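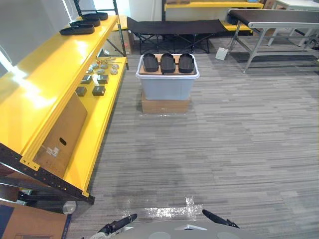
Figure 1. Shoe soles on a yellow storage shelf, with small parts on the shelf below.

Repair or Replace? Why Students in Barredo Throw Away Shoes
Project report, Consumer Studies, second year

1. Introduction

Most people in our class own more shoes than they wear. When a sole comes loose or the heel is worn down, the shoe usually goes in the trash. Our grandparents took the same shoe to a repair shop. We wanted to learn why this habit has changed in Barredo, and if students would repair their shoes under other conditions.

The subject was chosen in the first week, after we discussed clothing waste in class. There is much material to read about clothes, but less about shoes, and very little about the shoe repair trade in small towns.

2. Method

We used a paper questionnaire with 9 questions. It was given to students in the main hall and in the library, and 80 of them were returned with all questions answered. We also visited the two repair shops that still work in the town, Korkex near the station and Gristau in the old market street. In each shop we asked the same questions about prices, waiting time and customers. The visit to Gristau was on a Saturday, when the shop is most busy, and for this reason the interview was shorter than we planned.

3. Results

3.1 The questionnaire

More than half of the students answered that they never had a pair of shoes repaired. The most common reason was the price. The second reason was that they did not know where to go. Several students wrote that they believed sneakers cannot be repaired at all. Both shops told us that this is wrong for many models, but it depends on how the sole is attached.

One question asked how much a student would pay for a new pair of soles. The answer given most often was 10 dollars. This is much lower than the real price in both shops.

3.2 The shops

Korkex mostly changes heels and soles on leather shoes, and it also cuts keys, which brings in a good part of its income. Gristau does only shoes and bags. Both shops said that customers are older than before and that winter boots are the most usual job. The waiting time is normally less than one week.

Gristau told us that it repaired 4,000 pairs in its best year. It did not want to give the number for last year.

4. Discussion

The price is a real problem, but we think the lack of information is as important. A student who pays little for a new pair will not pay the same amount for a repair. For better shoes, and specially for boots, the repair is cheaper, and many students did not know this.

Our sample has a weakness. The library students were perhaps more patient with our questions than others, and first-year students are too few in it.

5. Suggestions

The student paper Follel could print a short list of repair shops with prices in May, when many students clean their rooms before summer. A collection box in the main hall, emptied by one of the shops, could also be tested. Korkex was interested in this idea but asked who would pay for the transport.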